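Fastillow > Around the House > Kitchen > Sorting Cans and Bottles

We use cookies to remember your preferences and to see how our pages are being read. Accept all | Manage settings

How to Set Up a Small Two-Cup Sorting Spot for Cans and Bottles

If your recycling lives in one big bag by the back door, as ours did for longer than I care to admit, you may find that a tiny sorting spot right on the table makes the whole business easier. I started doing this one April when we had family staying and drinks were disappearing faster than I could clear up after them, and I have kept it going ever since. It takes two paper cups, a bit of table, and a few minutes of your time. 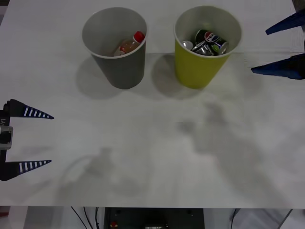
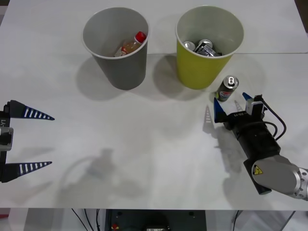 Gray cup for the plastic bottle, yellow-green cup for the cans.

What you will need

Two sturdy paper cups in different colors, wide enough at the mouth to take a can without a fight. A damp cloth. An old dish towel for draining things on. Somewhere to empty the cups when they fill up, whether that is a bin in the garage or the bags your town hands out.

I do think the two colors matter. I tried it first with a pair of plain white cups and a word written on each in marker, and everybody in the house sailed right past the writing. Once I switched to colors, even the youngest ones had it down by lunchtime. Pick any two you like, so long as you can tell them apart from across the room in poor light (dark blue and black was a mistake I made at our place in Fisham, and I don't recommend it).

Step 1: Choose your spot

Look for a clear stretch of table or counter close to where people finish their drinks. That is usually a good way from where the trash is kept, and it explains all those empties you find on windowsills. Set the cups toward the back so there is open table in front of them, with a little gap between the two. Mine are a couple of fingers apart. If they touch, a careless hand knocks both over together, and I have mopped up after that one more than once.

A pale tabletop is handy because drips show up right away, but use what you have. My sister-in-law does hers on a dark oak sideboard with a tray underneath and it works very nicely.

Step 2: Decide which cup takes what

Keep this simple. One cup is for plastic bottles and the other is for aluminum cans, and that is all there is to it. Glass goes somewhere else altogether -- it is heavy, and a paper cup will go over the minute you lean a glass bottle in it. Cartons and juice pouches are best dealt with separately too, as the rules for those seem to change from one town to the next. Ours changed when we moved to Villalobos, and I had to learn it all again.

Step 3: Empty and rinse

Pour what is left of the drink down the sink, give the container a swish of water, and turn it upside down on the dish towel. For a bottle, put the cap back on afterward if your local service takes them that way. Ours does. Check before you start, as some places still want them off.

Don't be too hard on people who forget this step. If a bottle turns up with some drink still in it, make sure the cap is tight and see to it when you empty the cups.

Step 4: Put things in so they stay put

A small bottle will generally lean across the cup with its cap resting near the rim, and that is perfectly fine. Cans want a bit more thought. Drop the first one or two in low and let the next settle against them. You can squash cans to save room if your recycling center allows it, but do it gently with the flat of your hand and watch out for sharp creases. When you have a can standing on the table waiting its turn, pick it up around the lower part and set it in. Tossing is fun, I know, but it tips the cup.

Step 5: Empty the cups before they overflow

Paper cups are light, and once cans start to poke up above the rim the whole thing gets top-heavy. I empty ours after supper, and again in the afternoon if we have company. Wipe around the bases with the damp cloth while the cups are out of the way, and check underneath for soggy patches. A cup that has gone soft at the bottom should be replaced.

A few odds and ends

If you are doing this for a party, set out 2 pairs of cups at opposite ends of the room. One pair gets swamped.

Children like being in charge of the can cup. Let them, but keep squashing as a grown-up job.

Some centers pay a little for clean aluminum. We save ours in a big sack, and when we get up to some 800 cans we make a trip of it and stop for pie at Allia on the way home. It takes us most of the year, and the sack lives behind the water heater.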